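遥操作示教 常见问题

适用范围:Moya 双臂平台,Ternex 主从手套,厨房类任务(装载洗碗机、水槽区取放)。安装与网络配置见《Basville 站点手册》,本页不重复。

遥操作示教和拖动示教有什么区别?

拖动示教由操作员直接握住机械臂移动,控制器处于重力补偿模式,记录关节角。遥操作示教由操作员佩戴手套,指令经映射后下发到从端,同时记录指令值与实测值。五指手的任务一律用遥操作:拖动时无法同时给出各手指的姿态。

一条示教从哪里开始,到哪里结束?

从双手进入起始位姿开始,到物体放稳、双手退回起始位姿结束。装载洗碗机时,每件餐具单独成条。盘子的一条包括抓取、抬起、调整倾角、插入碗架、松手、退回。碗架须在开始记录前拉出到位。
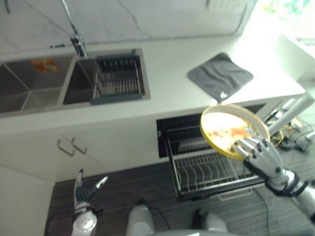 中途换手算一条还是两条?算一条,标签中填写换手时刻。松手后又重新抓取同一物体的,也不拆分,但要在备注栏写明“二次抓取”。

双手同时持物时,哪只手为主手?

以决定物体最终朝向的那只手为主手。杯类物体通常一只手握住杯身,另一只手扶住杯口或侧面。主手在任务表中预先指定,操作员不得在记录过程中自行更换。两手指令冲突时,控制器按主手位姿执行,从手转为柔顺模式,刚度降到设定值的 40%。

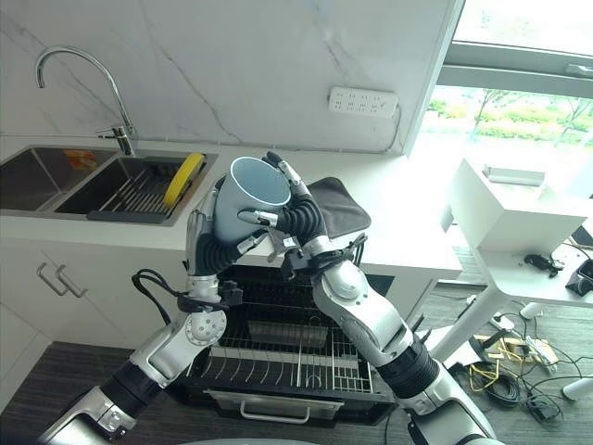
本页最后修改:5月 | 维护:Arūnas Bite | 修订号 38

从手进入柔顺模式后数据还能用吗?

可以。模式切换会写入状态字段,训练前由 Teven 脚本按字段筛选。不要手工删除这些片段。

手套与机械手的姿态对不上怎么办?

先停止下发指令,再做零位校准。步骤如下:

1. 操作员双手张开,掌心相对,保持静止。
2. 在界面上选择“零位”,等待左右手状态均变为绿色。
3. 依次弯曲各手指,对照从端动作。拇指外展偏差最常见,单独调整其比例系数。
4. 确认机械手停在张开的起始位姿,再恢复指令下发。

每次更换操作员都必须重新校准。同一操作员连续工作的,每录满 23 条校准一次。

移动底座时,线缆怎么处理?

底座移动前检查行进路线。地面线缆应贴墙或沿柜体布置,不能避开的加线槽。腕部线缆要留出弯曲余量,前臂旋转到极限时不得绷紧。底座移动期间手臂指令锁定,双手保持起始位姿,到位后再解锁。
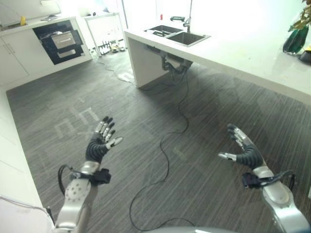 延迟多大时应当停止采集?

界面右上角显示端到端延迟。数值变红后,当前这条作废,排查网络后重录。不要依靠放慢动作来补偿延迟,这样得到的速度分布与其他数据不一致,后续很难校正。

失败的示教要不要保留?

保留。结果字段填“失败”,并选择原因:滑脱、碰撞、遮挡、操作失误。只有急停触发后的片段由系统自动截断,不进入数据集。报错码 618 表示截断时文件未正常关闭,此时不要重启采集程序,先运行修复工具。

为什么除了头部相机还要录腕部视角?

手伸到水槽上方时,手背常会挡住头部相机对指尖的视线。腕部视角离手指近,能补上这一部分,代价是近处失焦,物体容易只露出一角。两路视频按同一时钟对齐,缺少任何一路的条目不予入库。若水龙头等金属表面反光过强,先调整灯光,再考虑降低曝光。
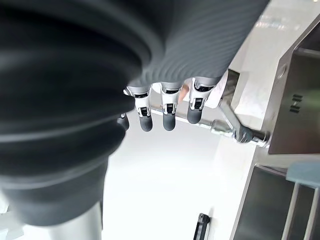 图4 腕部视角:手指位于水龙头前方,近处失焦

可以让两名操作员各控制一只手吗?

不可以。现有映射假定双臂指令来自同一个人体坐标系,分开输入时躯干补偿项会出错。

标签由谁填写?

由操作员在每条结束后填写,审核员隔日抽查。物体名称从下拉表中选取,表中没有的名称提交给维护人添加,每周一更新。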